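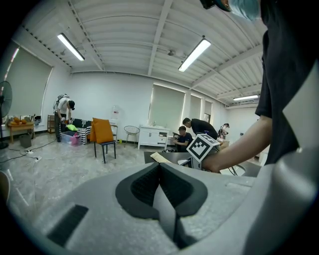
*Page last changed: April*

# The Day Our Gripper Got Lost

Do you ever bump your toe in the dark? Our gripper did something like that! I work on a project called Rillutari, and we use cubes with black-and-white squares on them. A camera looks for the squares to work out where the gripper is.
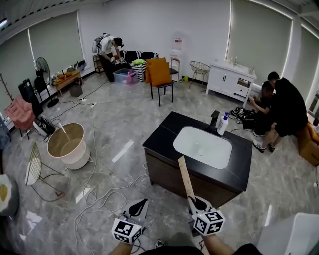 One time a thumb covered a square, and the computer guessed wrong for 200 pictures in a row (oops!). So now we have 2 rules: keep fingers off the squares, and if anything looks weird, stop and tell a grown-up.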